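Subject: Re: [stukham-show] Stall allocation and the 24-hour rule
Date: July 29, 2022

> The barn chart still lists 300 stalls. Are the extra ones at Flanar
> open to late entries, or only to exhibitors hauling in overnight?

The chart is from 2019. The current count is 364, with the Flanar barn included. Late entries go there first — overnight haulers are placed by arrival time. 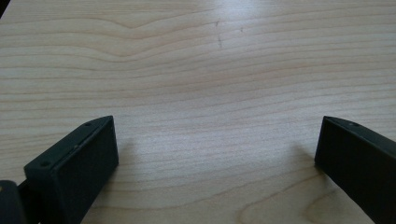

Can a stall be swapped after check-in? Swaps go through the Zoubi desk, and both exhibitors have to sign the form.

Bedding orders close 24 hours before move-in. Jomance delivers to the north gate only.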